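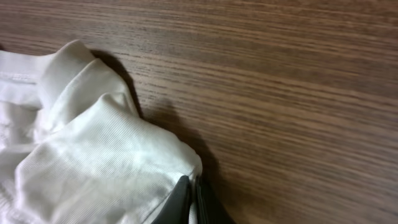

The owner of Nowicki stopped serving dinner in December, after eleven years of serving both lunch and dinner six days a week. The restaurant now opens at 11, closes at 3, and sells soup, dumplings, two hot plates and whatever cake got made that morning. Regulars in Pultell took it as a sign that the place was going under. She says it's doing better than it was. She talks fast and likes to start with the furniture. The wood she has in mind is brown and heavily streaked, thin dark lines packed in with lighter ones, with a slight sheen where the light hits it, and a white cloth lies crumpled on the left half of the tabletop with the right half left open. "People used to ask when I'd get proper tablecloths down," she says. "For dinner they expect that. For lunch they want a place to put their elbows."

She didn't plan to run a restaurant. She came to Pultell from Rulska to help a cousin who had bought a hardware store, and she cooked at Nowicki in the evenings for extra money. The couple who owned it then had been there since the late seventies. When they wanted out, they offered it to her before listing it.

"They wanted it to stay a restaurant," she says. "The other person interested was going to put in a phone shop. So they made the terms easy on me. I paid them by the month for six years. I was never late, but a couple of times I drove the check over at ten at night."

She kept the name and most of the menu. The sour rye soup is the same as it was under the old owners, down to the brand of marjoram. The stuffed cabbage is hers. The first year she tried to take the liver off the menu and put it back after eight days.

"Four people order the liver," she says. "But those four people come every week, and they bring somebody."

The dining room seats 44. On a good dinner night in the early years she filled it once and then half filled it again. Then the plant outside town cut its second shift and the movie theater closed, and there was less reason to be downtown after six. Fridays and Saturdays held up. The other nights got thin.

"You have a Tuesday night with nine customers," she says. "You have a cook, a dishwasher, one server and me. The oven is on. The lights are on. You bought the food already. I could do that arithmetic in my head and I did it every night walking to my car, and then I came back the next day and did the same thing again."

I asked why it took her so long to change it.

"Because a restaurant serves dinner," she says. "That's what I thought. If you only do lunch you're a lunch counter. I had it in my mind that it would be a step down. My mother thought so too. She still tells people we're open at night."

Lunch, in the meantime, had been growing without much attention from her. The county moved two offices into the old bank building across the street. A dental practice opened on the corner. Those people had forty-five minutes and wanted something hot. By last summer she was doing more business between 11:30 and 1:30 than in the whole of an average evening. On her best day so far, a Thursday with sleet, she sold 64 bowls of the rye soup and had to write "no more soup" on the back of a delivery slip and tape it to the door.

"I was proud and also mad," she says. "I should have made more. I saw the forecast."

What finally settled it was the exhaust fan. It quit in November during a Saturday dinner, and the repair came to $803. She paid it, and then she sat down with a year of receipts and separated them into lunch and dinner. She had never done that before. Her bookkeeper had the totals by month but not by time of day.

"It took me two Sundays," she says. "I had paper all over the living room. I thought dinner was making a little and lunch was making a little. Dinner was losing money four nights out of six. The weekends were paying for some of it and lunch was paying for the rest."

She considered keeping Friday and Saturday nights. Several people told her to. The trouble was the staff. A cook who works two evenings a week needs another job, and then the other job wants the weekend. She tried writing out a schedule and could not make one that any person with rent to pay would take.

Two people lost hours in the change. One of the servers went to a hotel in Rulska, where the tips are better. The evening dishwasher was already half out the door to a trade program. The cook stayed and moved to mornings, which she says he complained about until he saw his kids at supper for a week.

"I gave everybody six weeks' notice, and I gave the two who were leaving $500 each," she says. "It wasn't a lot. It was what I could do. I told the customers last, and some of them were upset about that, but I thought the people who worked for me should hear it first."

The customers found out from a sheet of paper by the register. She expected a few remarks and got a good deal more. One man who had proposed at the corner table came in to say he was disappointed. A bowling team that had eaten there after league night for years asked if she would open just for them. She said no, then agreed to send trays over to the lanes, and that has become a small regular order.

"The anniversary people I felt bad about," she says. "There's no other place downtown where you can sit down with a glass of wine and be there two hours. I know that. I'm not happy about it. But I can't be open every night so that it's there for people once a year."

Her day now starts at 5:30. She is in the kitchen by six, the cook comes at seven, and the dumplings are made by nine. The dough sits under a towel while they do the fillings. Potato and cheese is every day, and the other filling changes: sauerkraut and mushroom, lentil, sometimes plum. She buys the mushrooms dried from Wisska, a small importer that delivers on the first of the month, and the cabbage from a farm north of town for as long as the farm has it. In late winter she buys it from the regular produce truck and says it isn't as good.

The smaller menu has made ordering easier. When she served dinner she kept pork chops, two kinds of fish, a duck that sold mostly around the holidays, and steaks for people who came with somebody else and didn't want the food. The steaks were the worst for waste. She doesn't miss the fish either.

"I threw away so much fish," she says. "You feel sick doing it. You paid for it, somebody caught it, and it goes in the bag."

Prices went up once, in January. The soup with bread is a dollar more. The lunch plate is a dollar and a half more. She was nervous about it and stood at the register herself that week to hear what people said. Most didn't say anything. One woman told her the portions had always been too big, so she made the portions a little smaller too, and then a different customer noticed that and complained, and she went back to the old size.

She gets home at five, which is when she used to be turning on the dining room lights for the evening. The first few weeks she didn't know what to do with herself. She cleaned out a closet. She went to the grocery store at six at night and was surprised by how crowded it was.

"I hadn't been in a store at that hour in eleven years," she says. "I didn't know everyone was in there."

She has started swimming at the high school pool, where there are open lanes until eight, and she has been eating supper at a table. At the restaurant she ate standing up next to the walk-in, usually broken dumplings. Her doctor is pleased. Her knees are about the same.

There are things she hasn't worked out. The rent is for a building that now sits dark more than half the day, and her lease comes up next year. She has talked with a baker who might use the kitchen overnight, but the health department has questions about storage and the baker has questions about the oven. She would also like to sell frozen dumplings. That takes a different license and a label with the weight on it, and the dumplings don't all weigh the same.

"They're made by hand," she says. "One's bigger. The inspector was nice about it, but she wants a number."

She thinks other places in town are watching. The owner of a pizza restaurant two blocks over asked to see how she had split up her receipts, and she showed him. He is staying open at night. His numbers run the other way, and she told him he should look at closing for lunch.

I asked if she would ever bring dinner back. She said people ask her that every day, usually while they're paying.

"If they reopen the movie theater, ask me again," she says. "I'd think about Fridays. I'd do the soup and the cabbage and maybe the duck. I wouldn't do fish."

Then somebody from the dental practice came to the door at ten after three and asked if there was any cake left. There was one piece, poppy seed, and she went to get it.

Nowicki is open for lunch Monday through Saturday, 11 to 3, in downtown Pultell. Cash and cards are accepted. The rye soup usually lasts until 2.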